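4.2 Evaluation of the Clokena gripper kit

The Clokena kit is supplied by Plevex as a retrofit for light bench arms. It comprises a two-finger gripper, a small camera fitted at the wrist and a licence for the supplier's control software. The kit was assessed at the Ternberg laboratory in July, using the arm already described in Section 3. Installation followed the printed guide and was supervised by Zulkifli Latuheru. The supplier took no part in the trials.
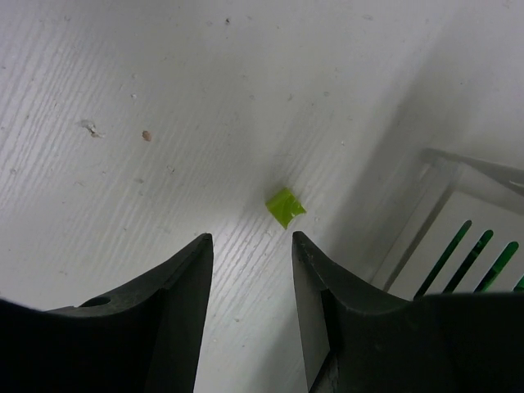 Figure 3. Wrist camera view during the small-item trials.

Small items were included in the protocol because the sales literature makes particular claims for them. Each attempt began from a fixed height, and the software chose its own approach from the wrist view alone. In Figure 3 the lime-green piece lies a short distance ahead of the fingertips, slightly to the right of the midpoint between them. An offset of this kind must be corrected before closing, as a narrow tip can push a light item aside. The same view includes shadow and small marks on the work surface, both of which the software is required to ignore.

A total of 2349 attempts were logged, of which 252 ended without a grasp. The failures were not evenly spread. Thin items accounted for the greater part, and most of those were lost while the fingers were closing. Mean time per attempt was almost 35 seconds, including the return to the starting height.

Results were scored under the Rahman scheme, which treats a dropped item and a missed item alike. This choice favours neither type of error but hides a difference that buyers may wish to know. Separate totals are therefore given in the appendix. The price of replacement fingers was not considered, and no attempt was made to measure wear over the trial period.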